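Reading cracks in old lime plaster

September 19, 2018

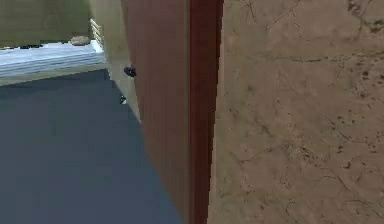

Marichka Harasym has surveyed internal plaster for most of her working life, and she begins every survey in the same way, by switching off the lights. A torch held flat against the wall shows her what the ceiling lamps conceal. Hollows throw shadows, old repairs stand proud of the surface, and cracks that looked continuous often prove to be two or three separate cracks that happen to meet.

"People ring up because of the crack," she says. "The crack is the part I spend the least time on. I want to know what the plaster is holding on to, and how well."

She works from a ground-floor unit in Bumside, two streets from the canal, under the trading name Punum. The firm takes on surveys and small repairs, mostly in terraced houses built with lath and plaster or with lime on brick. She does not take new-build work. "Gypsum board cracks at the joints, and you tape the joints. There isn't a survey in it."

Her method separates cracks into classes by cause. Fine map cracking, where the lines form small irregular cells, usually belongs to the top coat alone. The finish has shrunk more than the coat underneath, either through too much lime in the mix or through drying too fast. Such cracks are shallow and in her view seldom need more than a limewash with some body to it. Long diagonal cracks are a different class. They tend to start at the corner of an opening and follow the masonry behind, and she records their width at both ends before anything else.

"A crack that is wider at the top than at the bottom is telling you which way something rotated. If it's the same width all the way, I think about shrinkage or a change of material. You write down both numbers and come back."

Coming back is the part of the job that clients resist. Harasym fixes small glass or plastic gauges across a crack and reads them at intervals over a full year where she can get agreement to it. Clay soils shrink in a dry summer and recover in winter, and a crack that opens in August may be closed again by the time the heating goes on. Filling it at its widest leaves hard material in a gap that is about to shrink. This year's dry spell has brought her a large number of calls, and she has told most of the callers to wait.

"I lose work by saying it. Somebody else goes round with a tube of filler the same afternoon."

The longest job on her books is the Vakulenko building, a former seed warehouse with offices on the upper floors, where she was asked to record every internal wall before a change of use. Her schedule for it lists 3,767 separate cracks. Each has a room number, a length, a class and a note of whether the plaster on either side sounded firm when tapped. She used the handle of a wooden spoon for the tapping, as she does on all surveys, having found that a metal tool rings and disguises the duller note of a hollow patch.

Of the total, she recommended cutting out and replacing plaster at 300. The remainder were to be left, or brushed out and filled with a fine lime putty. The first contractor's estimate had allowed for stripping the walls to the brick throughout.

I asked how she decides that plaster has to come off. She answered in terms of movement under hand pressure. If a hollow area gives when pressed and springs back, the key to the background has gone. If it sounds hollow but does not move, she marks it in pencil and leaves it. "A lot of old plaster is hollow and perfectly stable. It's been hollow for a hundred years. It's held by the plaster round it. Once you cut into one side you've taken that support away, and then you really do have to replace it."

Staining is dealt with separately. Brown marks on lime plaster can come from soot in a disused flue, from tannin in damp laths, from rusting nails or from salts drawing moisture out of the air. She regards the pattern as weak evidence by itself. A stain on a chimney breast that darkens in humid weather and pales in dry weather is most often salts, and no amount of work on the roof will alter it. A stain under a valley gutter is usually what it looks like. She takes a drilled sample where the question matters, weighs it, dries it and weighs it again. Handheld meters she uses only for comparison between one part of a wall and another, as salts will raise the reading with very little water present.

Her repair mixes are plain. The base coat is three parts sharp sand to one part lime putty, with goat hair teased out and added just before use, so that it does not rot in the tub. She buys sand from Deker in 1,000 kg bags and sieves a handful from each delivery. The grading has changed twice in her experience without any change on the label. The finish coat is one to one with fine silver sand.

"Wet the background, then wet it again. Most failed patches I take out were put on to dry brick. The wall drinks the water and the lime never gets the chance to set properly."

Carbonation, the slow hardening of lime as it takes up carbon dioxide, needs some moisture to proceed. She hangs damp hessian over larger patches for several days and asks for the heating to be off in the room. Base coats are left until a thumbnail no longer marks them. In cool weather that can be a fortnight or longer, and she will not quote a finishing date before she has seen the first coat begin to firm.

On paint she is brief. Vinyl emulsion over lime holds water in the wall and comes away in sheets, bringing the finish coat with it. Limewash or a clay paint is her usual specification. For clients who insist on a wipeable surface she suggests restricting it to the area beside a cooker or basin.

Asked about cost, she quotes a flat 300 pounds for a survey of a two-bedroom terrace, with the written schedule included and the gauges charged extra. Readings after the first visit can be taken by the householder. She leaves a printed sheet with a column for the date, a column for the reading and a column for the weather, and she asks for the sheet to be kept in the same room as the crack.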